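The table has been at Undness longer than the person in charge of it, and she brings this up within a minute of my sitting down. "It came with the lease," she says. "I came with a desk lamp and a plan to replace the table."

That was 13 years ago. The table is white, or was bought as white, and the plan is in a folder. She runs the bench room, where the Balline cases spend a day between assembly and shipping, and she agreed to talk to me on the condition that I did not put my coffee down anywhere. I held it for an hour.

The Balline is a black rectangular case with a window in the top. The window lights up. People who buy one keep a measuring probe in it, and the light tells them the probe has charge. "That's the whole story of the product," she says. "Everyone upstairs has a longer version."

Her own work is mostly a matter of looking at that window. Each case is laid on its back, woken up, picked up, tilted, looked at, put down again. The tilting matters. A window that looks fine from above can go patchy at an angle, and customers, she has found, do not hold things the way the drawings do. "In the drawings it's always flat. In life it's in somebody's hand while they're trying to open a gate."

I ask whether the light is blue or purple. She has been in meetings about this.

"The sheet says blue. The people who write the sheet call it blue. My daughter calls it purple. I put 'blue-violet' on a form once and got it back with a question mark." At a shallow angle it pales to something she calls lavender when she's in a good mood and dishwater when she isn't. Neither word has made it onto the form.

The June order is for 2,000 cases, the largest the bench room has taken on, and she discusses it in the tone other people use for dental work. The usual batch is 500. She has asked for a second table. What she has been offered is a Picard, a folding model somebody found in the catalog at $325, and she has views on it.

"It folds. I don't need it to fold. I need it to stay where it is while I put things on it. They've sent me a picture of it folded, as if that would help."

She did borrow one for a week in the spring. It was spotless, which turned out to be a problem of its own. On the old table she knows every mark, so anything new shows up right away: a flake of black from a corner, a crumb of glue, a speck that wasn't there before lunch. On the clean one she kept stopping to admire the surface. "I got slower. I was wiping it. I never wipe this one." She thinks for a second. "I wipe this one. I don't wipe it with any hope."

The gray smudges are from the cases, she says, or from years of sleeves. The dark specks are anyone's guess, and she has stopped guessing. Then there is the brown line, a long thin curve that wanders over the near side of the tabletop like a river on a school map. Every visitor asks about it, and I had been trying hard to be the exception.

"Go on," she says.

I ask about it.

It was there before her. The theory she inherited is varnish, dripped off a brush by a person walking in an arc, which would mean a person varnishing something in the middle of an assembly room for reasons now lost. Her own money is on tea. She has tried dish soap, lemon juice, baking soda, and a cleaner from Lelier that came with two pages of warnings and took the pattern off a nearby mug. The line stayed exactly as it was. Some of the newer people use it as a border: cases still to be looked at on one side, finished ones on the other. She didn't start this and pretends not to encourage it.

"If they replace the table, they'll have to put tape down. They'll spend a week deciding where the tape goes."

We talk for a while about shadows, a subject I hadn't expected to last so long. A black case on a white table should be the easiest thing in the world to see, but anything reaching over it throws a gray blur across the surface, and a lifted case darkens the one underneath it. She had the overhead light moved twice. After the second move the shadow was softer and everyone had a headache, so it was moved back, and the paperwork still lists this as an improvement.

What does she do with a case that fails? "Send it back with a note." What does the note say? "'Window.' They know." And if it fails again? She says the second note also says "Window," but she presses harder with the pen.

My coffee was cold by then. She offered to throw it out for me, took the cup at arm's length, and carried it the long way around the table. 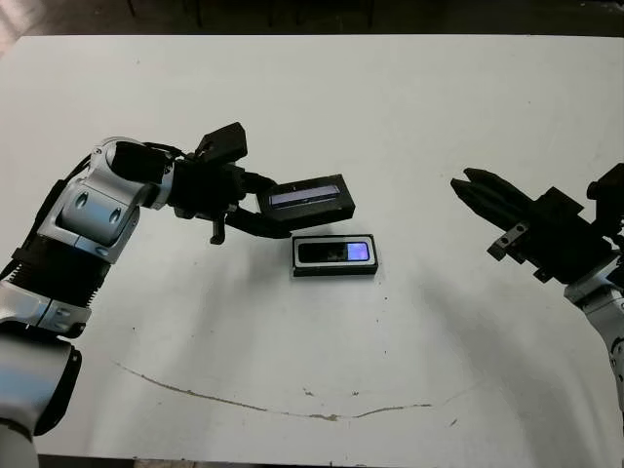
**Undness | Bench Room Team**

Posted May 4, 2026. The bench room is open to staff from other departments on request, before the June order starts. Drinks stay in the hall. If you have ever varnished anything in the building, or know someone who did, the team would like to hear from you.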